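Nallgate 8: whole-body planner for chair and cart handling

Reviewed by Margit Nyberg

Nallgate is a planning and control package for humanoids that have to move objects on casters. It takes a target pose for the object, produces a contact plan for both hands, and runs a balance controller underneath. Version 8 adds a new grasp planner and drops the old scripting layer. I used it for most of a month on a single task: approach a wheeled office chair, take hold, and pull it to a marked pose.

Installation took one afternoon. The package reads a standard robot description file, and the only manual work was setting torque limits for the wrists. The defaults there are too generous. Cut them before the first contact test.

The balance controller is the strongest part. It treats the chair as a load with unknown drag and updates the estimate while the robot pulls. Foot placement stays conservative, which costs speed.
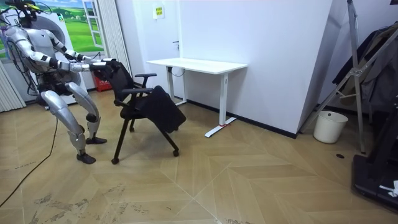
Both hands on the backrest, knees bent.

Perception is adequate. The detector fits a coarse template to the chair from the head camera and reports a pose with a confidence score. Black upholstery is hard on any depth sensor, and the template fit drifted in yaw when the backrest faced the robot. Scuffs on the floor were sometimes returned as low obstacles until I raised the height threshold. The setting is in the map filter – not in the detector, where the manual puts it.
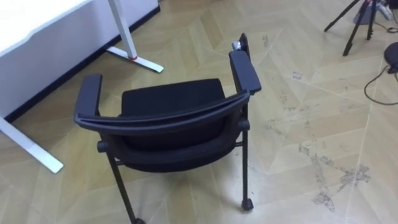 Head camera view of the chair from behind, before the template overlay.

Grasp planning offers two modes. Single-contact mode picks one stable surface and pushes. Paired mode looks for matching surfaces, such as armrests, and solves for both arms together. Paired mode is slower to plan but gives much better heading control, and I would leave it on for anything with swivel casters.
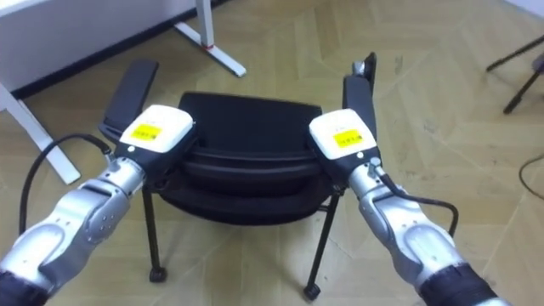
Logging and replay

Every run is written to one file with joint states, contact estimates, planner decisions and camera frames on a common clock. The viewer scrubs smoothly up to 1,000 frames and then begins to stall. Export to Rellov works. Export to plain text drops the contact estimates without a warning.

Replay against a changed parameter set is the feature I used most. Of 134 logged runs, 26 stopped at the pre-grasp check, nearly all with the hand open beside the backrest and the planner waiting on a pose update. Lowering the confidence gate by one step cleared most of them in replay.

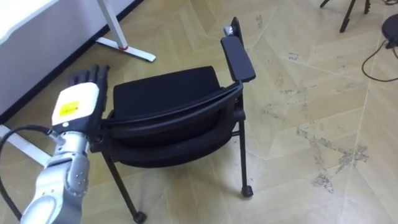 Last changed: Apr 3, 2018

Documentation

The reference pages are complete and the tutorials are not. The cable clearance section is two paragraphs long and assumes a tether from the ceiling. Vidar Bråten, who maintains the planner, answered my question on this within a day and pointed me to a keep-out volume setting that appears only in the release notes.

Verdict

Recommended for labs that already have a working robot model and someone willing to read source code. Dahlgren is easier to set up but has no paired mode. Pricing is per robot, with replay included on all tiers.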